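Brutum Garment Care Notes
README

Version 2, 9/24/18

Contents

Brutum is a set of plain-text notes on hanging, folding and storing clothes in small rooms. The notes cover hangers, folding surfaces, rails and drawers. They do not cover washing, ironing or stain removal. Each entry is one text file with a short header and a body.

The set holds 790 entries. Of these, 65 are marked "draft" and should not be cited or merged into other lists.

Header fields

id – entry number, no leading zeros
item – the thing described, singular
surface – where the item is used or laid out
material – plastic, wire, wood, padded, other
status – draft or final

The material field takes one value only. A wooden hanger with a wire hook is entered as wood. Padded hangers are entered as padded whatever is under the padding.

Layout of the files

Files are grouped in two folders. The folder named stallex holds entries on hangers and rails. The folder named skoltorico holds entries on tables, shelves and drawers. An entry that concerns both is stored in stallex and linked from skoltorico by id. Links in the other direction were removed in this version.
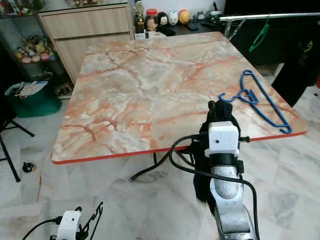 Folding surfaces are recorded by shape, finish and edge. Shape is square, round or rectangular. Finish is matte or glossy, followed by the pattern in a few words. The edge is entered separately when its color differs from the top, as with a thin red band on a marble-patterned table. Legs are recorded only as fixed or folding. A hanger lying on the table is a separate item; for the blue plastic one, the material value is plastic and the surface value is "table, square, folding". Color goes in the body of the entry. The notched inner part near its left end is written up under "notches", also in the body.

Terms

Hook: the curved part that goes over the rail.
Bar: the long lower part, straight or nearly so.
Shoulder: the sloping part between hook and bar.
Notch: any cut or bend meant to hold a strap or loop.
Edge band: a strip fixed to the rim of a tabletop.

"Crossbar" is used for table legs only. Older entries used it for the bar of a hanger as well. These have been corrected in the final entries but not in the drafts.

Known problems

Patterned tabletops are described unevenly. "Marble" in early entries may mean stone or a printed pattern. Entries revised for this version say "marble-patterned" where the material of the top was not checked.

Hanger widths are missing from most of the skoltorico folder. Where a width is given, it is measured end to end along the bar, without the hook.

The Ortuño list of drawer sizes was merged in October of the previous year. Its original numbering is kept in the body of each entry and should not be read as the id.

Changes to entries

Send one correction per message, with the id and the field name in the subject line. Corrections to the body should quote the full sentence being replaced. New entries are accepted as drafts and stay so until the header is complete.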